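Bring back the paper sign-up sheet

Quick one today, I have a pot on the stove and a deadline I already missed.

Our library branch in Coker got rid of the sign-up sheet. You know the one. Clipboard, lined paper, pencil on a string. If you wanted the meeting room you walked in, found an empty line, wrote your name. Done. Now there is a portal. The portal wants an account. The account wants a phone number, and the phone number wants a code, and the code goes to my old phone, dead in a drawer since the move.

I wanted a room for one hour. Sewing group. 4 women and a bag of scraps.

So I am for the clipboard. All the way for it. And I've heard the other side, because I said this out loud at a town meeting and got an earful in the parking lot after. Gumaro Zepeda stopped me by my car. He books the room for the chess kids and he likes the portal, loves it even. He can do it from bed. He doesn't have to drive over and find the line already taken. Fair. I don't want to take that away from him.

But look at who dropped out. There are 2105 card holders at our branch, says the annual report, and 635 of them have set up the new account. That's after a whole year. The rest of us are what, exactly? Not interested? I doubt it. Ánh Tạ ran a tax help table in that room every February for longer than I've lived here, and this February she is doing it in the back of a bakery because she got locked out of the system twice and gave up. People are sitting on flour sacks with their W-2s. It's a good bakery. It's not a public room.

And the sheet did a second job. You could read it. I'd come in for a book, glance at the clipboard and see there was a grief group at noon and somebody named Joonas Tikkanen teaching knots. I went to the knots. Never would of searched for knots. The portal only shows me my own bookings, for privacy, so now I have no idea what goes on in a building I help pay for.

Also erasing. People forget this part. Plans change, you cross out or rub out, you write "moved to 4, sorry!!" in the margin and everybody who walks by knows. In the portal you cancel and then rebook and if someone grabs the slot in between, too bad. I lost ours that way in the fall. To a guy who didn't show up.

Yes, paper gets lost. Yes, somebody once signed up as Abraham Lincoln for six weeks running. The desk knew who it was. The desk always knew. That was the other thing the sheet had going for it – there was a person standing three feet away from it, and if your handwriting was bad or your English was new or your glasses were at home, you asked and they wrote it for you.

What I'd like is boring. Keep the portal. Keep Gumaro happy in his bed. Hold back half the hours for the clipboard, and have the desk type those in at closing. Tonantzin Huerta on the desk told me it would take her five minutes a night, and that she's spending a lot more then that now on resetting passwords.

The board takes comments until the end of the month. You can send them online. You can also, for now, write them on a card and put it in the slot by the front door, and I'd ask you to do that one, even if the other is easier for you. Let them see a stack.

OK the pot. Going.
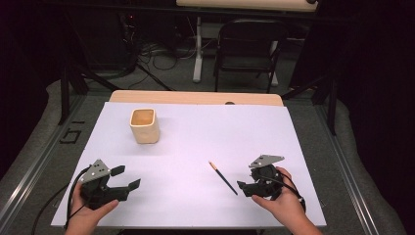
By Nomvula Mthembu | Opinion | 17 February 2019

Nomvula Mthembu writes about town life and sews badly. Letters in reply are welcome, on paper or otherwise.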